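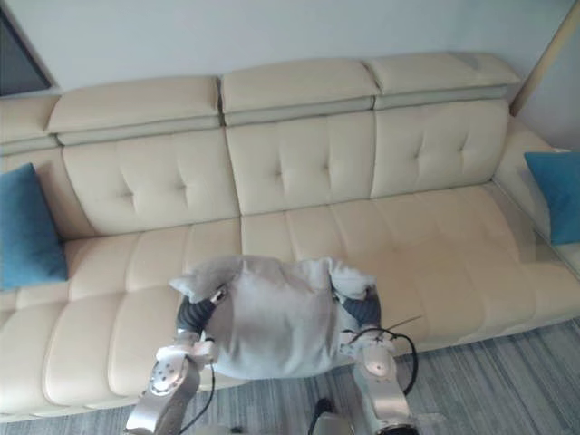

The cream sofa at the Hotel Chrysikopoulos had been promised to me for one whole Sunday, and I meant to get it right. I had been writing about a detective who lounges, and I had never once in my life lounged properly!

So on Sun 17 April I moved into the lounge with a thermos, a notebook and my library copy of The Skundodent Affair (179 pages, all of them wonderful). I sat in the middle first. The tufting puffed up behind my shoulders and the headrest caught my skull at exactly the spot where ideas come in. I wrote a whole paragraph. Then I moved to the left end, tucked the blue cushion under my elbow, and wrote a better one.

"You're in the Emimon seat," said the night porter, who was going off shift and had his coat on already.

I asked him what that was.

"The singer. Emimon. She slept there for 2 nights in June when the boiler quit upstairs. Said it was the best bed in the building." He pointed at the other end. "Skulley always sat over there. That was the cat."

A cat and a singer! I hadn't even opened the thermos. I thanked him so loudly that he stepped back, and then I lay down flat along the seat, with the long ridges under my spine, and looked at the white wall until my detective walked in.
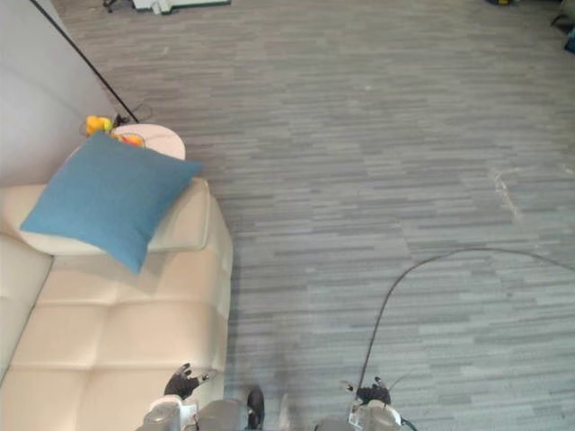
She came across the gray carpet in her stocking feet, because I had decided that she hated to be heard. She noticed the little round table behind the end of the sofa, and the bright yellow thing beside it, and she knew at once that a child had been in the room. I loved her for that. I sat up and scribbled it down before she could get away.

By noon I had 60 lines. By four she had found the singer's missing earring down the back of the cushions, and I had to check, of course I had to, so I pushed my own hand into the gap as far as the wrist.

There was something small and hard down there. I closed my fingers on it and called for the porter, forgetting that he had gone home hours ago.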